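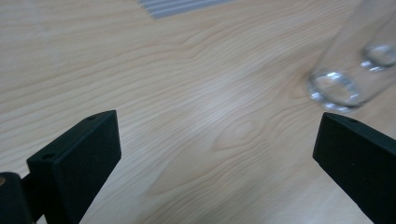

Light wood tabletop, close up

How to run a first read-through for a small theater group

The first read-through is when the cast hears the whole play out loud together. It doesn't have to be a performance. People will stumble over words and lose their place. What you want at the end of the night is a cast that knows the story, a stage manager with a running time, and a list of questions for the director.

These steps are the ones we use at the Pultdale Playhouse for our August show. We usually have a cast of 10 and a rehearsal period of six weeks. A bigger group will need more time for each step.

Before the night

Send the script out at least five days ahead. Ask everyone to read it once. Tell them not to start memorizing, as the cuts may change.

If you are cutting the script, check that your license allows it, and do it before you print. Number every page, including the title page. Half the delays at a read-through come from people holding two different versions. If you have to change a page later, print it on colored paper and write the month at the top.

Print three spare copies. Put pencils on the table, with erasers. Pen is a problem once the blocking starts to change.

Decide who will read the stage directions. It should be someone outside the cast, and the assistant stage manager is the usual choice. Go through the script with that person and mark which directions to read out. Entrances, exits, and fights should be read. "She smiles sadly" can be skipped. 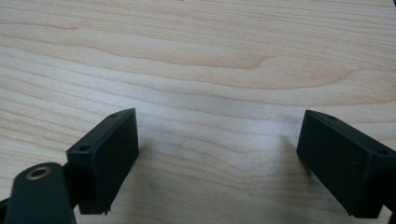 Setting up the room

Push tables together so that everyone can see everyone else. Seat the actors who share the most scenes across from each other. Put the director at the middle of one side, with the stage manager next to them.

Turn off any fan or window unit that makes it hard to hear. Have water out before people arrive. Start at 7 p.m. if the call is 7 p.m., even if one person is missing, and have the assistant stage manager fill in.

If the play has a meal in it, think about it now

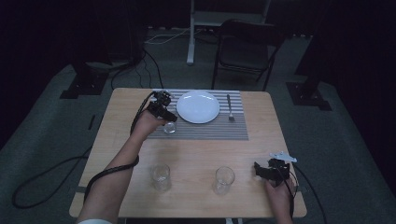 Meal scenes take longer to rehearse than their page count suggests. Last year we did a one-act called Supper at Slaoui, and nearly all of it happened at a dinner table. For a play like that, it helps to have one setting out during the read. A striped placemat, a plain white plate with a fork to the right of it, and a clear glass are enough for the actors to see what they will be handling. As you read, the stage manager should mark each line where someone drinks, passes something, or puts down a fork. Use real tableware from the first blocking rehearsal if you can. Paper plates weigh nothing, and the timing will be off when you switch.

Don't ask anyone to mime eating at the read-through. Just mark the places in the script and move on.

Reading the play

Start with introductions. Name and role is enough. The director can then talk for a few minutes about the setting and the look of the show. Keep the design presentation short if you have one. The Skemo Street group puts theirs at the end of the night, and that works well too.

Read act one straight through without stopping. If an actor mispronounces a name, let it go and write it down. The stage manager should start a timer on the first line and stop it on the last.
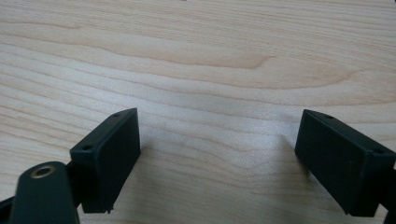

Take a break of 10 minutes between acts, then read act two the same way. Note the time for each act separately. A seated read often runs shorter than the finished show, as there is no movement and no scene changes, so don't print a running time in the program yet.

After the read

Go over pronunciations first. We had a character from a town called Imau, and the cast was saying it three different ways until we settled it that night.

Then take questions about the plot. Leave questions about costumes and tickets for email.

Hand out the rehearsal calendar and have everyone check it against their conflict sheet before they go home. Collect the spare scripts, the pencils, and the sign-in sheet. The stage manager should send out notes by noon the next day, with the act times, the agreed pronunciations, and the date when act one needs to be off book.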